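Ukimel fruit fair, and a wander round the old packing shed

I'd been meaning to get to the Ukimel fair for years and kept missing it, so when the Pirihi growers put up a notice saying they'd be opening the packing shed as well, that settled it. I caught the early bus from Dornarska, which took the long way round by the reservoir (lovely, but my knees didn't thank me), and got there just as the tea urn came on.

Entry was 2 pounds, and for that you got a paper map and a go on the tasting tables. The map said 24 stalls. It also had the toilets on the wrong side of the river, so a few of us had a nice walk we hadn't planned!

I started with the stone fruit because I'm greedy. The talk in that tent was all about picking too early – the grower doing it said colour fools people every time and you should go by the smell at the stalk end. I've been squeezing peaches in shops all my life and now feel quite guilty.

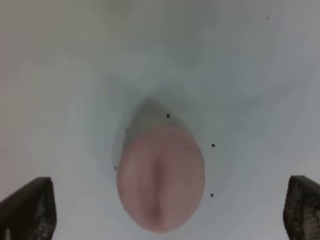
Pink, with a crease down the middle.

The packing shed was the bit I'd come for. It went up when the Rirkora branch line was still running, and you can see the old loading bay where the crates went straight on to the wagons. In a good September they used to send off 1,241 crates, and somebody has chalked the number on a beam and gone over it every year so it doesn't fade. The floor slopes a bit towards the bay, which made pushing easier, and it's still got the grooves from the trolleys. I could have stayed in there all afternoon, only it was perishing cold even in my big coat.

After that I warmed up in the hall with a cheese scone (very good, a bit short on cheese) and had a look at the crafts. 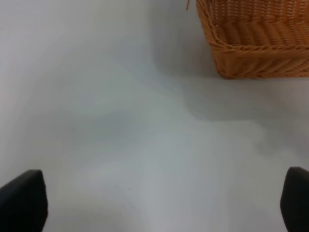
Close weave up top and a thick braided band lower down.

I know nothing at all about weaving but I do like a basket, and I came very close to signing up for the spring course. It's four Saturdays, though, and two of them clash with the allotment.

Parking looked grim, by the way, so do take the bus if you can. The last one back leaves from outside the chapel and not from the stop marked on the map.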